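Section 6. Setting up the grasp pipeline for soft items

This section covers the perception and control settings for picking cloth and clothing with the wrist camera. It assumes the arm has been calibrated (Section 4) and the Kurix planner is running on the control computer. If you are picking only rigid parts, skip to Section 7.

6.1 Before you start

Check the following:

The Verkus perception service is running and shows a green status in the console.
The wrist camera stream is live and not frozen. Open the Stream tab and move the wrist joint a little by hand jog.
The gripper has been homed since the last power cycle.
The item list loaded in the console is set to Mixed, not Boxes.

CAUTION: Keep people out of the work area while the gripper is homing. The fingers move to their full opening and do not respond to the force limit until homing is done.

6.2 Masking the gripper

The wrist camera always sees part of the gripper. The segmentation model will treat the fingers as items unless they are masked out.

1. Open Perception > Masks and choose New mask.
2. Open the gripper fully and press Capture.
3. Close the gripper fully, with nothing between the fingers, and press Capture again.
4. Press Build. The software fills in the positions between the two captures.
5. Save the mask under the serial number of the gripper.

Bright metal parts can shimmer under overhead lights, which leaves small holes in the mask. If you see holes in the preview, raise Mask dilation from the default of 5 pixels one step at a time. Too much dilation hides the space between the fingertips, and grasp checking will stop working.

Note: Masks made before the September release do not store finger width. They load without an error but must be rebuilt.

6.3 Choosing a grasp point

For clothing, the planner looks for places where the cloth stands up from its surroundings. Gathered areas such as elastic waistbands and cuffs score well. Flat areas score low, and very dark cloth often has gaps in its depth data.

1. In Planning > Grasp source, select Folds and edges.
2. Set Candidates per view to 40.
3. Set Minimum fold height to 5 mm.
4. Turn on Fill depth gaps if you handle black or navy items.
5. Press Test view. Candidates are drawn over the live stream, with the best one in green.
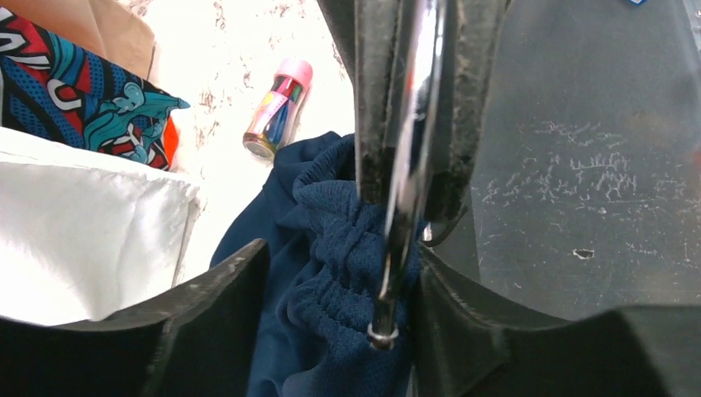
6. Set the closing speed to 30 mm/s for the first runs. You can raise it later in the same menu.
7. Turn on Force stop. The fingers will hold position once the limit is reached instead of closing to a fixed width.
8. Press Run single pick and watch the force plot.

A good pick shows a slow rise in force and then a flat line. A sharp spike with no flat part means that the fingers met each other or touched the surface under the pile. Raise the approach height by 5 mm and try again.

CAUTION: Do not turn off Force stop to get a firmer hold on slippery cloth. Raise the force limit in small steps.

6.4 Checking the hold

After the fingers close, the software compares a patch of the stream between the fingertips with the same patch before closing. The result is written to the log as HELD, EMPTY or UNSURE.

1. Open Perception > Hold check.
2. Drag the patch so that it covers the point where the fingers meet. Leave the finger bodies outside it.
3. Run 200 picks with logging on. Use the same kinds of items you expect in normal work.
4. Open the log viewer and filter on UNSURE.
5. Label each of these entries by hand, then press Refit threshold.

UNSURE results are common when an item is close in color to the fingers. Hongjun Zhong's notes on refitting, in the Lukov tools folder, list starting thresholds for dark cloth on black fingers. Use those if your own log has too few labeled entries to refit.

Note: The hold check tests only whether something is between the fingers. It does not test for a second item hanging from the first. Use the weight check in Section 8 for that.

6.5 Cluttered piles

When items overlap, the segmentation model may split one garment into several pieces or join two together. Printed fabric is the usual trouble, as large letters and figures have strong outlines of their own.

1. Set Segment merge to Depth first.
2. Lower Color weight until printed items show as one segment in the preview.
3. Add small rigid objects, such as bottles, to the Avoid list if they should stay where they are. The planner keeps the fingertips clear of anything on this list.
4. Save the profile.

Profiles are stored on the control computer and copied to the Yao server at shutdown. To share one sooner, choose Profiles > Push now. Access to the server is set up by Kaiwen Shao.

6.6 Error messages

E-311 Mask missing: no mask matches the gripper serial number. Repeat 6.2.
E-314 No candidates: lower Minimum fold height, or check that the depth stream is on.
E-320 Patch outside view: the hold check patch was saved at a different stream size. Redraw it.
E-322 Stale frame: the camera stream has stopped. Restart the perception service, then home the gripper again before the next pick.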